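Table Storage and Clearing in a Shared Student Kitchen

Project report, Household Systems II
Imad Daher, Sandside group
July 27, 2004

1. Background

Sandside is a shared house with one kitchen and one table. The table is used for eating, for preparing food and for short-term storage of anything without a shelf of its own. The third use interferes with the first two. The group set out to describe what is kept on the table, to sort it by type, and to test a simple clearing procedure.

The work follows on from the Presham report, submitted last October, which dealt with refrigerator space only. Presham did not cover dry goods or produce kept at room temperature, so its categories could not be reused without changes.

2. Method

The table was checked on 15 evenings, after the last meal. Each check took up to 3 minutes. Items were entered on a paper sheet under four headings: produce, packaged food, vessels, and non-food. Plates and cutlery in use were left out. Nothing was moved before the sheet was filled in.

An item was called resident if it appeared on two checks in a row, and passing if it did not. The distinction is crude. A jar put away in the morning and brought back at night is resident by this rule, although it spends most of the day in a cupboard. We kept the rule because it needed no judgment from the person filling in the sheet.

Over the full period the sheets produced 79 entries. Repeat entries for the same item were kept, as the time an item stays on the table was of more interest than the number of different items.

3. Observations

Produce was the hardest group to deal with. Root vegetables and firm fruit were normally set straight down on the cloth, without a bowl, and tended to collect at one end near the packaged food. They were not grouped by kind. The cloth has a printed grid, light blue with dark lines, which was convenient for noting positions on the sheet.

Vessels were few but took up the most usable space. A tall jug blocks the view across the table and is usually placed well in from the edge, so that small items gather beside it.

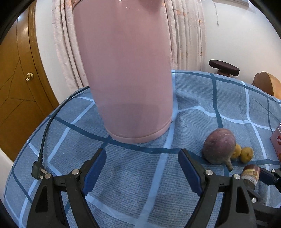 Figure 1. Table with tall pink container, root vegetable, fruit and small jar. Loose cable at left.

All four headings are represented in Figure 1. The root vegetable and the two small fruits sit together to the right of the tall container, with the jar and a cardboard box on the same side. The cable lies apart from them, with its plug resting on the cloth. Under our rules a cable is non-food and should be the first thing removed.

Packaged food gave little trouble. Jars and boxes have flat bases, can be lifted in one hand and have an obvious place in the cupboard. Most entries under this heading were passing.

4. Clearing procedure

The procedure was written on a card and fixed inside the cupboard door. It reads as follows.

Remove non-food items, cables first. Coil the cable before carrying it.
Return boxes and jars to the cupboard, labels facing out.
Place root vegetables in the lower crate and fruit in the bowl. Do not mix them.
Move tall vessels to the counter.
Shake out the cloth and lay it back square to the table.

The lower crate is the Zullcombe type, 300 mm deep, and fits under the counter with the door closed. A deeper crate was tried and the door would not shut.

The order was changed once. In the first version tall vessels were moved before the produce, and the counter was then too full to set the fruit bowl down while filling it. Reversing the two steps solved this.

5. Discussion

The heading for non-food was too broad. It put cables, mail and keys together, and these go to different rooms. A later version should split it, probably into items that belong in the kitchen and items that do not. The Delacroix sheet, which we saw after our own checks were finished, has a column for destination and would have handled this better.

The effect of the card was not measured. Checks ended the day it was put up, and the house is partly empty over the summer. Two residents reported using it - one of them without the last step, as the cloth is heavy to shake out alone.

Ripening was also ignored. Fruit left out on purpose was entered in the same way as fruit left out by oversight, and the sheets cannot separate the two.

6. Remaining work

Repeat the checks in the fall with the card in place. Add the destination column. Replace the fruit bowl, which has a chipped foot and rocks on the counter.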